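Jeu de données lexical, version de mai, maintenu par Perihan Eren et Tekle Kumsa.

# Derese : les mots de tous les jours, tels qu'on les dit à la maison

Derese rassemble des noms d'objets ordinaires en français parlé, avec leurs variantes régionales et familiales. Le projet est né d'une dispute (joyeuse !) autour d'une serpillière, que l'une appelait *wassingue* et l'autre *panosse*. On a commencé une liste sur un coin de nappe, puis un tableur, puis un vrai dépôt, et on s'amuse toujours autant.

La collecte s'est faite à Florkodville, auprès de personnes qui y vivent mais qui ont grandi un peu partout : dans le Nord, en Savoie, en Suisse romande, en Vendée, à Liège. C'est ce mélange qui nous plaît, et c'est aussi la principale limite du jeu, voir plus bas.

## Contenu

| Élément | Nombre |
|---|---|
| Entrées | 349 |
| Entrées avec enregistrement audio | 326 |
| Locutrices et locuteurs | 13 |
| Entrées avec au moins deux variantes | 70 |

Une entrée correspond à un objet, pas à un mot. Toutes les façons de le nommer sont donc réunies au même endroit, avec la région déclarée par la personne et, quand elle a bien voulu nous la raconter, une petite remarque d'usage. Ces remarques sont notre partie préférée. Exemple : « Ma grand-mère disait *cornet* pour le sac des commissions, et moi je dis *poche* depuis que j'ai déménagé à Bordeaux, mais *cornet* me revient quand je suis fatiguée. »

## Format

Les fichiers sont en CSV, encodage UTF-8, séparateur point-virgule. Attention si vous ouvrez dans un tableur réglé sur la virgule : les remarques en contiennent beaucoup et tout part de travers.

- `id` : identifiant de l'entrée
- `vedette` : forme retenue comme titre
- `variante` : forme relevée
- `region` : région déclarée
- `genre` : `m`, `f` ou `mf`
- `audio` : nom de l'enregistrement, vide s'il n'y en a pas
- `remarque` : texte libre

Une ligne telle qu'on la trouve dans `variantes.csv` :

```
serpilliere;serpillière;panosse;Savoie;f;;"se dit aussi du geste : panosser"
```

Le champ `genre` mérite un mot. On l'a ajouté assez tard, en découvrant qu'une même personne pouvait hésiter d'une phrase à l'autre. La valeur `mf` note cette hésitation, sans jugement ! Merci de ne pas la « corriger » dans vos contributions.

## Vedettes illustrées

Certaines vedettes ont une photo. 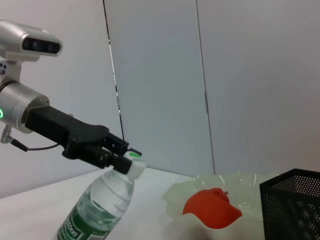
*`bouchon` (m.) : blanc, dessus vert imprimé, sur une bouteille en plastique transparent.*

`bouchon` est une entrée délicieuse. On y trouve *capuchon*, *couvercle* et *capsule*, cette dernière vivement contestée par deux participants qui la réservent à la bière. Plusieurs personnes emploient *bouchon* pour le liège et le plastique, une autre tient absolument à séparer les deux. Nous avons gardé une entrée unique, et le désaccord figure en entier dans les remarques.

À côté, `bouteille` paraît bien sage, jusqu'au moment où l'on aborde les contenances : *fillette*, *chopine*, *pot*. Il a fallu créer des entrées voisines, reliées par le fichier `liens.csv`.
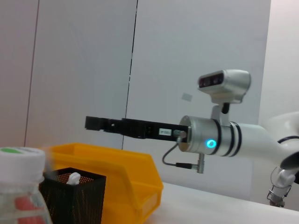 *`câble` (m.) : noir, fin, avec un petit connecteur argenté au bout.*

Pour `câble`, on a surtout relevé *fil* et *cordon*. Tekle a insisté pour conserver *le fil de la télé* comme locution, et il a eu raison : quatre autres locutions du même genre sont arrivées dans la foulée.

## Méthode

Les entretiens se faisaient à deux, autour d'un café, le plus souvent vers 17 h. On décrivait l'objet ou on le posait sur la table, sans jamais prononcer son nom, puis on laissait parler. La transcription a été faite à la main dans Steltton, puis relue par celui ou celle de nous deux qui n'avait pas mené l'entretien. Les exports passent ensuite par Skeneo, qui repère les doublons et les accents perdus.

Les formes sont notées en orthographe courante. Pour les mots sans graphie établie, on a suivi la préférence de la personne interrogée.

## Limites

- L'effectif est petit. Une région est parfois représentée par une seule voix, et une absence dans le tableau ne dit rien de l'usage réel.
- Cuisine et ménage dominent largement. L'atelier et le jardin restent à faire.
- Le bruit de vaisselle est présent sur pas mal d'enregistrements.

## Contribuer

Avec grand plaisir ! Ouvrez un ticket avec le mot, la région et, si possible, une phrase entendue. Les souvenirs de famille sont les bienvenus, même flous. Nous cherchons en particulier des noms pour le quignon du pain, le fond de casserole qui attache et la poussière sous le lit (déjà *moutons*, *chatons* et *minous*).

Le jeu est partagé sous licence CC BY 4.0. Les voix ne doivent pas servir à identifier les personnes.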